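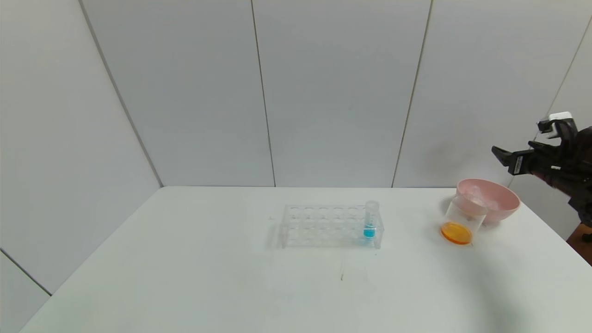
A reply under my last post asked why anyone would bother with clear plastic and colored water when a wooden block tells you just as much about a gripper. Great question, and I've been itching to answer it, so thread time!

Blocks forgive everything. Come in crooked, squeeze too hard, let go early, the block doesn't care. A test tube in an acrylic rack cares a LOT. So does a cup with orange liquid in the bottom.

Two grippers so far. The Skamitz is the slim one with two long fingers. The Lemomach is chunkier, with softer pads. Same arm, same table, same controller, 40 tries each on the tube.

Skamitz first. Getting between the holes in that rack is where it shines, the tips are skinny enough that I hardly had to think about the approach angle. It dropped 2 out of 40. I did a little dance.

Lemomach dropped 14. BUT (big but) most of those were the pads bumping the rack on the way down. Once it has hold of something it really has hold of it.

Then cups, and everything flipped! Thin plastic buckles under the Skamitz unless you turn the force way down, and then it slides. The Lemomach just sort of hugs it. I watched it pour orange into the bowl over and over with a huge grin on my face.

Cameras: clear things on a white table are brutal for depth. My cheap one sees the blue in the tube and pretty much nothing above it. Swapped in the Drollham at lunchtime and the rim finally showed up, noisy but there.

Controller is still the Ziółkowski board. I had the loop too slow for the pour and the wrist kept overshooting. Bumped the encoder setting to 4,000 counts and it calmed right down. Should have done that in June, oh well.

Someone also wanted to know if you can put Lemomach pads on Skamitz fingers. The screw holes don't line up, I checked, but I have a file and a free evening

Next up is the tube again with the force limit halved. If you've got a favorite pad material for wet plastic please tell me, I'll try pretty much anything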